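Clear tubs for the cable cupboard

Anyone who has gone looking for a network lead at the Grasidville site lately will know the state of the cupboard beside the stairs. At the last count there were 1269 loose cables in it, plus a drawer of adaptors. We have started sorting the lot into clear plastic tubs and would like every work area to do the same with its own spares before the end of June.

The method is simple. Put one kind of cable in each tub. Coil anything longer than a metre and hold it with a hook-and-loop strap, not tape, which leaves glue on the jacket. Small parts such as plugs, dongles and joiners go in a separate tub with a lid. If a cable has a bent pin or a split in the outer cover, it goes in the grey e-waste bin by the loading dock.

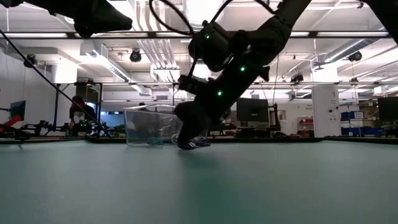
Blue cable in a clear tub on one of the benches.

Katus has supplied the tubs in two sizes. The small one suits patch leads and chargers, and the large one is meant for power boards and extension cords. Please don't stack the large ones more than three high. Labels are on the shelf under the printer. Write the type and length on the short side of the tub, so it can be read when the tub is pushed back on the shelf.

Power leads need a current test tag before they go into storage. Untagged leads can be left in the tray at the front counter and will be tested with the next batch. Please put your area's name on them, as the tray from last October still has a dozen leads in it that have not been claimed.

The Navarrete building will get its tubs once Grasidville is finished. Staff there can make a start by pulling out anything they no longer use. Old monitor cables are the main offender, and we only need to keep a handful of each type.

Extra tubs can be ordered through Tandix using stock code 2784. Allow a week for delivery. Straps come in rolls and can be cut to length with ordinary scissors.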